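Setting Up the Drasa Cell in Simulation: Notes on Gripper and Camera Alignment

Posted 7th June by Thierry Chevalier

The Drotomik workshop maintains one two-armed unit, known internally as Drasa, together with a simulated copy of the same machine. Readers of this blog have asked how the simulated copy is kept in order. The present entry sets out the procedure followed in May, when both wrist assemblies were replaced in the model and the camera views had to be aligned again.

The simulated cell is a furnished living room named Wolla. It was prepared by Rungnapa Chantharasri, who also maintains the object library. The library currently holds 2648 items, among them chairs, tables, plants, doors and small household goods. Each item carries its own mass, friction value and collision shape. A fault in any of these will appear at the gripper first, and for that reason the room is checked before the arms are.

The work began with the joint limits. Somkiat Thongsuk entered the limits for all 14 arm joints from the maintenance sheet of the physical unit and compared them against the model file. Two entries differed. In both cases the model had retained the values of the previous wrist, and the fingers could be commanded slightly beyond the point at which the physical fingers stop. The entries were corrected and the file was saved under a new revision.

The next step was the opening width of the fingers. The gripper was driven fully open, then fully closed, then to the half position, and the reading was recorded at each point. This was repeated on the other arm. The readings must agree between arms before any object is handled. If they do not, the zero position is set again and the sequence is started from the beginning.

Only then were the cameras addressed. The unit carries one view from the body and one on each wrist. The body view should include both grippers when the arms are raised. A wrist view should show the palm housing along the bottom edge, with a finger rising at either side. Views were recorded with the arms at work near the striped seat. 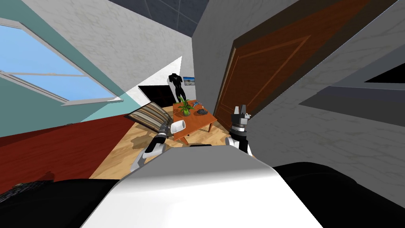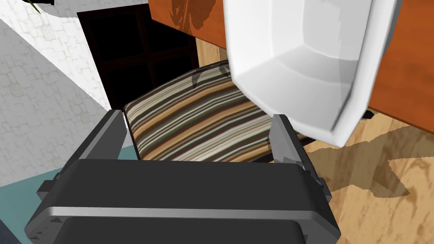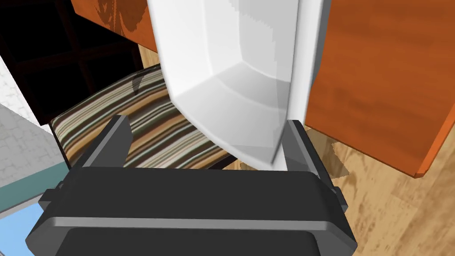
First, the body view, with a small white cylindrical object in the left gripper; second and third, gripper views toward the striped cushion, with a large white object close to the fingers.

A wrist view is accepted when the palm housing sits level along the bottom edge and the fingers are placed evenly about the center. Thanakorn Phuthong performs this check by laying a fixed outline over the picture. The tolerance is deliberately narrow. A small rotation of the wrist camera is easily overlooked by eye, yet it will shift every approach in the same direction.

The body view is handled differently. It moves with the machine and is frequently tilted during a reach, so the room itself cannot be used as a level. The mounting angle is therefore checked with the unit parked and the arms lowered. We had previously attempted to correct the angle during motion. This was time-consuming and the results could not be repeated, and the practice has been withdrawn.

Lighting was left at the standard setting, with strong daylight. Thongchai Phromma has proposed a second, dimmer setting for the evening runs. The proposal has merit, as heavy shadows on the parquet have on past occasions been mistaken for edges by the detection routine. It will be considered once the present revision has been in use for a full month.

Upkeep of the model is now carried out on the following basis. Joint limits are compared after every change of hardware. Finger readings are taken at the start of each week. Camera outlines are checked before any long run, and whenever the Carrier base file is updated. All entries are made in the same log as the physical unit, under the heading Wolla.

One matter remains open. The left wrist housing in the model file still carries the old part number. It has no effect on motion, but it has already caused one incorrect order for spares, and Somkiat Thongsuk will amend it with the next revision.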